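What Is Plastic, and How Does It Get Its Shape?

Science for Grades 3 to 5

Look in almost any kitchen and you will find plastic. It might be a bowl, a measuring cup, a lid, or the handle of a spoon. Plastic can be bright yellow or as clear as window glass. It can be stiff or bendy. All of it starts out as something that looks nothing like a bowl. 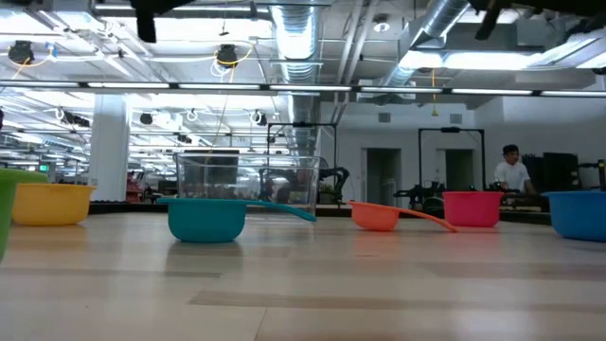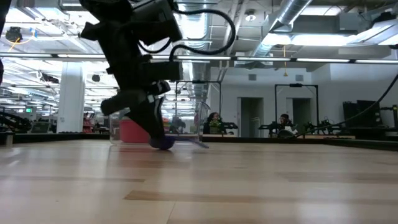
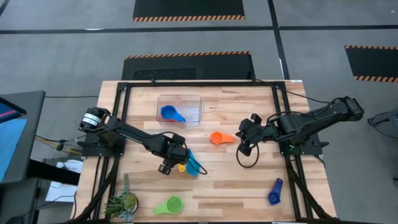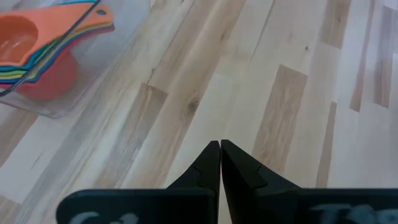

One reader wrote to ask whether plastic is dug out of the ground like coal, or whether it grows on something, since rubber comes from trees and plastic feels a bit like rubber. Another wanted to know if plastic is "just hard glue."

Those are fair questions. Most plastic is made in factories out of oil and natural gas, and both of those do come from under the ground. A smaller amount is made from plants such as corn and sugarcane. Either way, people have to change the material a great deal before it becomes plastic. The glue idea is closer than it sounds. Some glues and some plastics are made of the same kind of stuff.

Long chains

Everything around you is made of tiny pieces called atoms. Atoms join together in groups called molecules. A molecule of water is small. It has only three atoms in it.

The molecules in plastic are very long. Picture a paper clip. Now hook another paper clip onto it, and another, and keep going until the chain reaches across the room. Each paper clip stands for a small molecule, and the whole chain stands for one molecule of plastic. Scientists call a long chain like this a polymer. "Poly" means "many."

A piece of plastic has a huge number of these chains tangled up together, like noodles in a pot. When the plastic is cool, the noodles are stuck in place and the plastic keeps its shape. When it is heated, many kinds of plastic get soft. The chains can slide past each other, and the plastic can be pushed into a new shape.

Polymers are found in nature too. Cotton is made of them. So are your hair and your fingernails, and so is the wood in a table. Wood and cotton both contain a polymer called cellulose, which plants make for themselves.

From pellets to a cup

A plastics factory usually starts with pellets. These are hard little beads, close to the size of a grain of rice or a lentil. If you ran your hand through a box of them, it would feel like running your hand through dry beans.

The Gaker factory in Fastodside makes measuring cups. Its pellets arrive in big cardboard boxes, and each full box holds 633 pounds of them. This is what happens next.

Step 1. A hose sucks the pellets out of the box and drops them into a funnel on top of the machine. The funnel is called a hopper.

Step 2. The pellets fall into a long heated tube. Inside the tube is a giant screw. As the screw turns, it pushes the pellets forward and squeezes them. The squeezing and the heaters melt them together. At Gaker, the tube is set to 434 degrees Fahrenheit. That is hotter than most ovens are when they are baking cookies.

Step 3. The screw moves forward like the plunger in a syringe and shoots the melted plastic into a mold. A mold is a block of metal with a hollow space inside. The space is exactly the shape of the thing being made. This mold has 4 hollow spaces, so it makes four cups at a time.

Step 4. Cold water runs through pipes inside the metal. The plastic cools and gets hard. Then the mold opens, small pins push the cups out, and the mold closes again for the next set.

This way of making things is called injection molding. You may know the word "injection" from getting a shot at the doctor's office. It means that something is pushed in through a small opening.

The mold costs much more than any one cup. It has to be cut out of steel very carefully, and that can take weeks. Once it is finished, though, it can be used over and over. On one June morning the Gaker machine made 1,839 cups before lunch. (That number does not divide evenly by four. One cup came out with a bubble in it and was taken away to be ground up.)

Find the dot

You can often tell that something was made by injection molding. Turn a plastic cup or bowl upside down and look at the middle of the bottom. There may be a small bump or a rough spot. That is where the melted plastic went in.

Next, look for a thin line along the edge or down the side. It may be hard to see, so try feeling for it with your fingernail. The line shows where two parts of the mold met. You can find the same kind of line on toy bricks, toy animals, and the caps of markers.

Other ways to shape plastic

Bottles are made differently. A bottle has a narrow neck and a wide body, so a solid lump of steel in the middle could never be pulled out. The factory heats a small plastic tube until it is soft, puts it inside a mold, and blows air into it. The tube swells up like a balloon until it touches the walls of the mold. This is called blow molding.

Thin trays, like the ones that hold cookies in a package, start out as a flat sheet. The sheet is warmed and laid over a mold, and then the air underneath is sucked away so that the sheet is pulled down tight.

Drinking straws and garden hoses are pushed out through a ring-shaped hole, a little like toothpaste coming out of a tube. The long piece that comes out is cut into lengths.

Where the color comes from

Many plastics are a cloudy white or have no color when they are first made. To make a yellow bowl, the factory mixes in a coloring called a pigment. It often comes as pellets too, and these are packed with so much color that they look almost black until they are mixed with plain ones. A small scoop is enough for a whole tub.

The color goes all the way through. If you scratch a painted toy, you may see a different color under the paint. If you scratch a yellow plastic bowl, you see more yellow.

Clear plastic is a different matter. For plastic to be clear, light has to pass through it without being scattered in all directions. In some plastics, parts of the chains line up in neat little bundles. Light bounces off the edges of the bundles, and the plastic looks milky. In other plastics the chains stay in a messy tangle with no bundles, and light goes straight through. It seems odd that the messy one is the clear one, but that is how it works.

The number in the triangle

Many plastic things have a small triangle stamped on the bottom with a number from 1 to 7 inside. The number tells you which kind of plastic it is. Here are some you are likely to find at home:

1 — drink bottles. This kind is light and often clear.
2 — milk jugs and shampoo bottles. It is tough and a little waxy.
5 — yogurt tubs and many food containers. It can stand hot water better than number 1 can.
6 — some clear cups, and also foam trays. It cracks easily.
7 — everything that does not fit in the first six groups.

The triangle looks like a recycling sign, but it does not promise that the thing can be recycled where you live. Each town has its own rules. Fastodside takes 1, 2, and 5. Ghaffari, the next town over, takes only 1 and 2. Ask an adult to help you look up the rules for your own town.

What happens to old plastic

Plastic lasts a long time. That is useful in a bowl that gets washed every day. It is a problem when the plastic ends up in a river or on a beach. An apple core will rot, because tiny living things in the soil can eat it. Very few living things can eat plastic. Sunlight makes it brittle, and waves break it into smaller and smaller bits, but the bits are still plastic. Pieces smaller than a grain of rice are called microplastics.

Some plastic can be melted and used again. It has to be sorted first, washed, and chopped into flakes. Different kinds do not mix well, and leftover food spoils a batch. This is why you are asked to rinse a container before you put it in the bin. Using the same bowl or bottle for years also helps, and it takes no machines at all.

Try it: sink or float

The Helis science room uses this activity with its visitors. You will need a big bowl of water, a pair of scissors, an adult, and some clean plastic trash with numbers on it.

Ask the adult to cut a small flat piece from each thing. Write the number on each piece with a permanent marker. Push the pieces under the water one at a time, rub off any bubbles with your thumb, and let go.

Pieces marked 2 and 5 should come back up, as those plastics are lighter than water of the same size. Pieces marked 1 should stay at the bottom. Number 6 sinks slowly if it is the hard kind and floats if it is foam, which is full of air. Recycling plants use tanks of water to sort flakes in the same way.

Dry your pieces when you are done and put them in the trash. They are too small for the recycling bin.

Words to know

Atom: one of the tiny pieces that everything is made of.
Hopper: a funnel that feeds pellets into a machine.
Microplastic: a very small bit of plastic.
Mold: a hollow form that gives something its shape.
Pigment: a material that adds color.
Polymer: a very long molecule made of many small ones joined in a chain.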